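搜索本版 请输入关键词 高级搜索
阅读时间 8 分钟

主题：双臂厨房工作台，拉抽屉的时候线缆总是绕到前面，怎么固定比较合适？

steinbach_w（楼主）
各位好，我叫 Waltraud Steinbach，中文是成年以后学的，如果有写得不对的地方请原谅。我在 Brokthorpe 负责一个厨房桌面工作台的日常维护，程序由别的同事写，我管的是机械、线缆和夹爪。

我们的台子有两条臂，右边的白色臂负责柜子的抽屉，左边的臂负责篮子那一侧。柜子放在桌子右上角，小烤箱在它的下面，也靠右边。杯架在桌子上方的中间，盘子架在左下角。这个布局用了比较长的时间，我不太愿意改。

问题是右臂的外部线缆。夹爪去抓抽屉把手的时候，手臂要弯过去，线就在下半段形成一个圈，然后搭到烤箱前面。

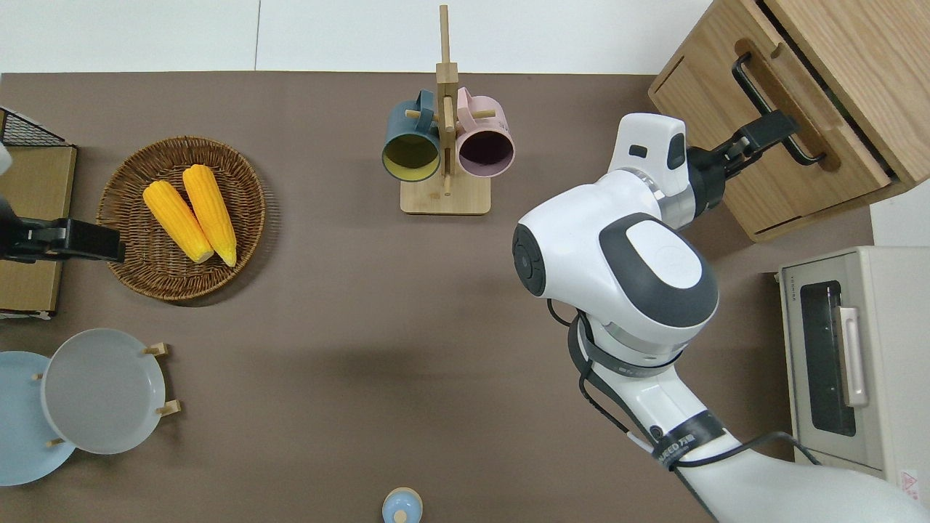

我现在用一条黑色绑带把线扎在其中一节臂上，但是绑带以后的那一段还是太自由。上个星期我看到线的外皮有一点发亮，我觉得是摩擦造成的。控制器记录里，抽屉动作到现在一共做了 3,415 次，没有报警。请问大家，应该多加一个固定点，还是应该把线缩短？

kabelmann
不要缩短。线短了，腕部转到极限的时候会拉接头，接头坏了比外皮坏了贵得多。加一个固定点就可以，放在肘部的后面。

老钳工
同意不要缩短，但是不同意再加绑带。绑带绑两处，中间那一段长度就定死了，手臂一弯不是鼓起来就是绷紧。我的做法是用可以滑动的线夹，Werkia 有一种带软衬的，线在里面能走。价钱嘛，见仁见智。

hirkel_lab
我是 Hirkelgate 这边的。我想先问楼主，为什么烤箱一定要放在那里？把它往下移一点，线就碰不到了。十分钟的事情，你们在讨论买零件。

steinbach_w（楼主）
回复 hirkel_lab：烤箱的位置写在同事的程序里，移动以后他需要重新示教所有开门的点。他已经对我说过一次“请不要动”，语气是很客气的，但是我听懂了。

回复老钳工：谢谢，滑动线夹我没有想到。请问线夹应该比线粗多少？

老钳工
能用手轻轻拉动就行，别晃荡。装好以后让手臂慢速走一遍全行程，你站在急停旁边看。

kabelmann
慢速看不出问题。线是在快速的时候甩起来的。慢速走完，一定要再用正常速度走。

老钳工
我没说不用正常速度走，我说的是先慢速。

steinbach_w（楼主）
你们两位说的我都做了。2020年2月1日，星期六，台子没有别人用，我把固定方法改好了。下面把步骤写出来，给以后遇到同样问题的人参考。

一、检查夹爪和把手的配合
先不管线，先看夹爪。抓的位置如果偏了，拉的时候手臂会被带歪，线也跟着走歪。我让右臂夹住黑色的把手，把抽屉拉开，停在那里，然后断开使能，看两个手指是不是都贴着把手。里面的绿色小饮料盒我没有拿出来，同事的程序需要它在抽屉里。 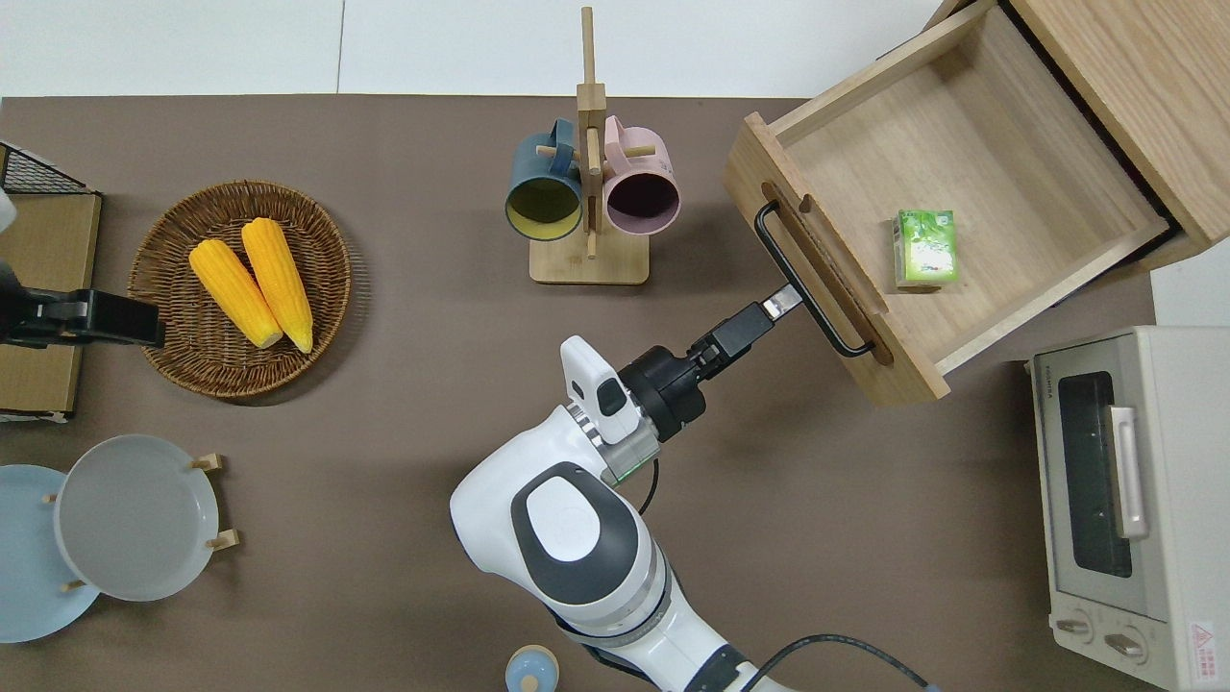

二、拆旧绑带，装滑动线夹
旧绑带先不要剪，做好记号再松开，这样不满意的时候可以恢复原来的位置。线夹我装在肘部后面，开口向外。螺丝是小螺丝，用短扳手，手感到了就停。

三、留出余量
把手臂开到最伸展的姿势，再让腕部向两个方向各转到极限，线在这两个位置都不可以绷直。我多留了一个手掌的宽度。

四、试运行
慢速 8 次，正常速度 200 次，其中抽屉开和关算一次。做完以后用干布擦线的外皮，布上如果有黑色粉末，说明还有地方在磨。我的布是干净的。

五、记录
在维护本上写下线夹的位置，六月再检查一次。

hirkel_lab
写得很清楚。不过我还是觉得移烤箱更简单。

laing用户_9
借楼问一下，我们 Laing 的台子是左臂线有问题，臂要越过一个木箱去够篮子，线老是挂在铁丝网架上。也能用同样的线夹吗？

老钳工
挂住跟磨损是两回事。你先把网架挪开试试，或者给边角包一层软管。

steinbach_w（楼主）
我们左边也有这样的网架，同样在箱子的角上，到现在没有挂过。可能和线从哪一侧走有关系。laing用户_9，请你另外开一个帖子，把走线的方向写清楚，我星期一去量我们这边的尺寸，然后回复你。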